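**One clear bin for all the small stuff: sane or not?**

**Trikness**
Post 690 and I finally have a problem worth posting. Every tube, pen, bracelet and hair clip I own used to live on various flat surfaces. Now the plan is one big clear plastic bin. My sister calls this "moving the mess into a box."

**Flotow**
Your sister is right. I did the same in April and by summer it was soup. Get drawers.

**Trikness**
Drawers are where my last three tape measures died. Clear sides mean I can see what I'm losing. Current state, with the pen and the braided loop still homeless:
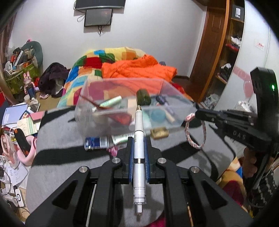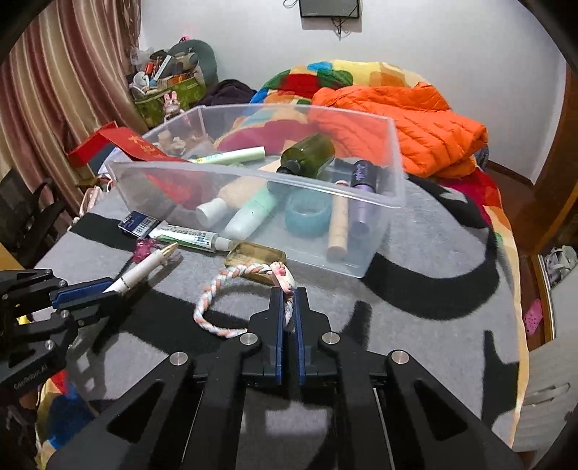
I don't want jewelry in with ointment, though. One loose cap and I'm wearing it to work.

**Yip**
Tubes upright in a mug inside the bin. Caps up, or you'll learn about it later. Pens go in a different room entirely.

**Flotow**
A mug inside a bin. So, a drawer with extra steps.

**Yip**
Cheaper than your drawers. Mine came from Protencombe for 9 bucks, mug included.

**Trikness**
Mug it is. Bracelets get their own dish. Flotow, how many drawers do you have these days?

**Flotow**
Enough. One of them doesn't open.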